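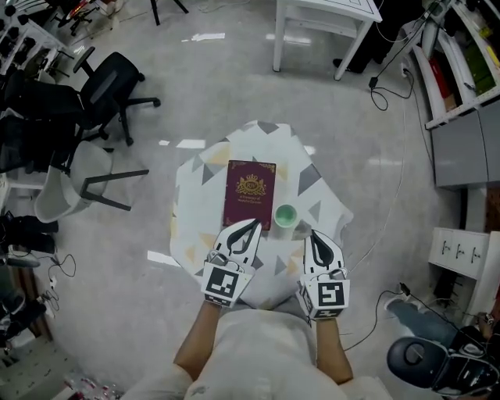 パスポートなどの大切な冊子を机の上で扱うとき、飲み物はどこに置けばよいですか。

飲み物は冊子と同じ天板に置かず、別の台か棚に移してください。移す場所がない場合は、冊子のほうを先にケースへ収め、引き出しに戻してから飲み物を出します。

ブレデュディア生活管理室 「暮らしと書類の手引き」
小卓まわりの整理と、冊子型証書の取り扱いについて
改訂日 2021-08-26

1 本手引きの対象

本手引きは、当室が管理する共用室および各戸の居室において、旅券、年金手帳、預金通帳、母子健康手帳その他の冊子型の証書を取り出し、確認し、収納する際の手順を定めるものです。あわせて、小型の卓、椅子、床上の配線の整え方についても記載しています。旧版では「書類の保管」と「室内の整頓」を別冊としていましたが、飲料による汚損の相談が続いたため、今回の改訂で一冊にまとめました。

当室が管理する住戸は189戸です。住戸ごとに収納の造りが異なりますので、棚の位置や引き出しの段数に関する記述は、各戸の状況に合わせて読み替えてください。

2 小卓の使い方

2-1 小卓は一度に一つの用途で使用します。書類を広げる時間と、茶菓を出す時間とを分けてください。八角形や円形など、辺の短い天板は、見た目よりも物を置ける範囲が狭く、肘や袖が器に触れやすくなります。

2-2 やむを得ず飲み物を同じ卓に置く場合は、次のとおりとします。

器は利き手と反対の側の奥に置く。
ふたの付いた器を用いる。
器の下に、縁の立った受け皿または小盆を敷く。
冊子と器との間に、手のひら一枚分以上の間隔をとる。
注ぎ足しは卓の上で行わず、器を流し台まで運ぶ。

2-3 緑茶、紅茶、果汁などは、乾いた後も紙に色が残ることがあります。小ぶりの湯飲みは量が少ないため油断されがちですが、冊子の小口に染み込むには十分な量です。水や白湯であっても、紙の波打ちや糊のゆるみの原因になります。

2-4 柄の入った天板や白い天板では、透明または淡い色のしずくが見えにくくなります。冊子を置く前に、乾いた布で天板全体を一度拭いてください。見た目で乾いていると判断せず、手の甲で触れて確かめます。

3 冊子型証書の取り扱い

3-1 取り出すとき
手を洗い、十分に乾かします。ハンドクリームを塗った直後は避けてください。冊子は背の側を持ち、表紙の端だけをつまんで引き上げないようにします。引き出しの中で他の書類に挟まっているときは、上の書類を先に取り除きます。

3-2 置くとき
天板の中央に平らに置きます。縁に近い位置では、袖に引っかかって落ちることがあります。布や紙を一枚敷くと、表紙の擦れを防ぐことができます。敷物には白無地の木綿布が適しています。色の濃い布は、湿気を含んだ際に色が移るおそれがあるため使用しません。

3-3 箔押しの表紙
表紙に金色の紋章や文字、飾り罫が箔押しされている冊子は、摩擦に弱いものとして扱います。消しゴム、研磨剤を含む布、アルコールを含む拭き取り紙は使用しないでください。ほこりは柔らかい刷毛で、中央から外側へ軽く払います。箔が薄れてきた場合に、市販の金色のペンなどで描き足すことは絶対におやめください。公的な証書では、加筆により効力に疑義が生じることがあります。

3-4 開くとき
百八十度まで押し広げず、無理のない角度で支えます。記載事項を書き写すときは、冊子の上に用紙を重ねて筆記しないでください。筆圧の跡が頁に残ります。

3-5 戻すとき
頁の間に紙片、切手、証明写真などが挟まっていないかを確かめます。付箋は短時間であっても貼ったままにせず、その日のうちに外します。輪ゴムで束ねることも避けてください。古くなったゴムは表紙に貼り付きます。

4 濡れたときの応急の手順

4-1 まず冊子を卓から離し、乾いた場所に移します。こぼれた液体を拭くのはその後です。

4-2 表紙の水気を、乾いた布または白い紙で押さえて吸い取ります。こすらないでください。柄の印刷された紙ナプキンは、色が移ることがあるため使用しません。

4-3 頁が濡れている場合は、濡れた箇所の前後に白い吸い取り紙を差し入れ、軽く閉じます。紙は湿りを感じるたびに取り替えます。貼り付いた頁を乾かないうちに引き剥がすと、印刷面を損ないます。

4-4 風通しのよい日陰で乾かします。ドライヤー、アイロン、電子レンジ、暖房器具の吹き出し口は使用しないでください。集積回路を内蔵した旅券では、熱により読み取りができなくなるおそれがあります。

4-5 表面が乾いた後、白い紙に挟み、平らな本を一冊載せて一晩置きます。重しを何冊も重ねる必要はありません。

4-6 乾いた後も波打ち、にじみ、頁の外れが残る場合は、発行機関の窓口に相談してください。使用の可否は発行機関が判断する事項であり、当室ではお答えできません。渡航の予定がある方は、日程に余裕をもって窓口にお問い合わせください。

5 収納場所の決め方

5-1 冊子型証書の定位置は、一世帯につき一か所とします。家族ごとに分けて保管する場合も、同じ引き出しの中で仕切りを用いて区分してください。

5-2 避けるべき場所は次のとおりです。

流し台の下および浴室に接する壁面
窓際で直射日光の当たる棚
飲食物を置く棚の下段
扉のない棚のうち、日用品や工具が混在している段
加湿器の周囲

5-3 外壁に面した押し入れは、冬季に結露することがあります。12月に入る前に一度中身を出し、壁面との間に隙間を設けてください。乾燥剤を入れる場合は、冊子に直接触れないよう、小袋を引き出しの隅に置きます。

5-4 共用室には、アンデル社製の浅型引き出しを備えています。内寸の幅は322ミリメートルで、冊子を重ねずに並べることができます。一段に収める冊子は8冊までとし、それを超えるときは次の段を使用してください。鍵は管理室で貸し出します。

5-5 透明な袋に入れる場合は、袋の口を完全に密閉せず、わずかに開けておきます。塩化ビニル製の袋は、長く入れておくと箔や印刷が袋の側へ移ることがあります。素材の表示を確かめ、ポリプロピレン製のものを選んでください。

6 卓の周囲と床の整え方

6-1 椅子
使用しない椅子は壁際に寄せ、通路側に脚が出ないようにします。キャスター付きの事務椅子は、床のわずかな傾きでも動くことがあります。書類を扱う間は卓から離しておくか、固定できるものは固定してください。異なる種類の椅子を並べて置くときは、軽いものを手前にすると出し入れが楽になります。

6-2 配線
床を横切るコードは、卓と人の動線との間に通さないようにします。壁に沿わせ、曲がり角ごとに留め具で固定してください。白いコードは明るい色の床では見分けにくく、つまずきの原因になります。やむを得ず通路を横断させる場合は、床と異なる色の配線カバーを用います。

6-3 電源タップ
電源タップは床に直接置かず、棚の側面または台の上に取り付けます。余ったコードを束ねたまま使用すると、熱がこもることがあります。長さの合うものに交換することを基本とし、絡まったコードは、機器の電源を切り、差し込みをすべて抜いてからほどいてください。コードの端に機器名を書いた札を付けておくと、次に外すときに迷いません。

6-4 鞄と機材
床に置いた鞄や機材は、一日の終わりに所定の棚へ戻します。やむを得ず翌日まで残すときは、一か所にまとめ、コード類の上に載せないでください。

6-5 光沢のある床
磨かれた床は照明を映すため、こぼれた水と反射光の区別がつきにくくなります。飲み物を扱った後は、立った位置から見るだけで済ませず、腰を落として低い角度から確認してください。清掃には固く絞った布を用い、続けて乾いた布で仕上げます。ワックスを塗り直した日は、完全に乾くまで卓や椅子を戻さないでください。

6-6 棚の整理
物の増えた棚は、全段を一度に空にする必要はありません。上の段から一段ずつ取りかかり、その段を拭き終えてから次に移ります。行き先の決まらない物は箱一つにまとめ、箱の外側に日付を記します。次回の整理の際に開けることのなかった箱は、中身の要否を見直してください。

7 天板の手入れ

白い天板に茶の輪染みが付いたときは、ぬるま湯に食器用の中性洗剤を少量溶かし、布に含ませて拭きます。残る場合は、水で練った重曹を目立たない場所で試したうえで、染みの部分にのみ用います。印刷柄のある天板では重曹も研磨となりますので、中性洗剤までにとどめてください。塩素系漂白剤は使用しません。

天板の縁は汚れがたまりやすい箇所です。辺の多い天板では角ごとに布を当て直し、最後に裏側へ回ったしずくを拭き取ります。裏側の拭き残しは、膝に載せた書類を濡らす原因となります。

布はグランストレム社の綿布(70センチメートル角)を管理室で貸し出しています。使用後は洗わずに返却箱へ入れてください。書類用の敷布と清掃用の布は縁の色で区別しています。青が書類用、灰色が清掃用です。両者を取り違えないようお願いします。

8 お問い合わせ

書類の保管に関すること 生活管理室 エスキル・ソールハイム
室内の整頓および備品の貸し出しに関すること 同室 ミン・ヒョンソ
引き出しの鍵の紛失は、時間外であっても管理窓口へ届け出てください。

関連する手引き
「共用室ニンドラの利用について」
「押し入れと外壁面の結露対策」
「通帳および印章の保管」

旧版の「書類の保管」をお持ちの方は、第3章の乾燥手順が本版と異なりますので、破棄のうえ本版をご参照ください。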